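Screened table

A screened table (also called a walled table, a three-sided bench or, in my house, "the booth") is a work table with upright panels along the back and both sides and nothing across the front. People use them for sorting, repairing, model making, sewing prep, mail, and pretty much any job where small things like to roll away. I've owned three and built one, so I'm going to be a bit opinionated in this entry, and you're welcome to argue with me on the talk page!

Name

There isn't one agreed name. The Jorero catalog lists them under "enclosed benches," which makes me think of church. Gondal, who only ever sold kits, called theirs a "stall table." Parveen Sial, who wrote most of our page on sewing rooms, uses "screened table," and I've followed her so the links work.

Parts

The top is the part you'll care about most. It should be flat, smooth and dull – a shiny top throws the lamp straight back in your eyes, and you find that out the first evening you try to pick up a pin. I like a light gray. White is fine for dark parts but white thread vanishes on it, and a dark top makes me feel like I'm working down a well. Gray sits in between and almost everything shows up on it.

The walls are usually white and plain. Please keep them plain! I pinned a calendar, a color chart and a postcard from Matilde inside my first one and my eye went to the postcard every single time. The side walls can stand square to the back or open out a little toward you. I prefer them opened out, as you get more elbow room and the light spreads better into the back corners, where there's always some shadow anyway.

The front rail is a strip along the near edge. Wood rails are kinder to the wrists and aluminum rails stay straight longer. Some people fit one that stands a little above the top to stop beads and screws from ending up in your lap. Others want it flush so they can sweep everything forward into a tray. I've had both and I'm a flush person now, though I did lose a watch crown under the radiator in the first week.

Size

Mine is 50 inches wide, and I wouldn't go narrower if you sort things into piles. Depth is where people go wrong. If you can't touch the back wall without standing up, the back of the table turns into a shelf and fills with junk. Wall height is mostly taste, but 12 inches is plenty for small parts, and taller walls help more with drafts and with glare from a window.

Light

Even light is the whole pleasure of these tables. White panels bounce it around, so one decent lamp overhead does the work of several. Innes Paterson swears by 2 lamps, one on each side, and his table does look lovely, but I can't stand the double shadows under my hands. A shaded lamp set high and a bit forward of the back wall suits me best.
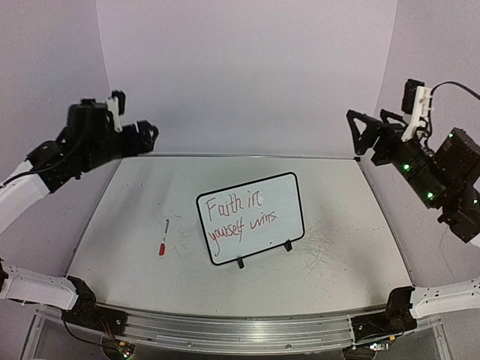

Whatever lamp you choose, get the cord out of the way before you start. I run mine up and over the back wall with a clip, and it's made a huge difference, especially when I'm moving my arms across the whole width of the top.

Building one

Any sturdy table will do as a base. The panels can be painted hardboard, foam board or melamine, and corner brackets hold them up well enough for home use. The Imwood brackets I bought were drilled slightly off, so check yours before you paint (I painted first, of course). Matte paint, thin coats, and leave it alone overnight. If you rent or share the room, hinge the sides so they fold flat against the back. Leopoldo Contreras built his this way in June and it slides behind a wardrobe.

Cleaning and care

A damp cloth takes care of most of it. Pencil comes off gray paint with a soft eraser, glue comes off with patience, and permanent marker doesn't come off at all. I sorted about 1,000 buttons on mine last winter and the only damage was a faint scuffed patch on the right, where I drag the tins.

See also: Bench hook; Light box; Puzzle board; Sorting tray; Tunard folding desk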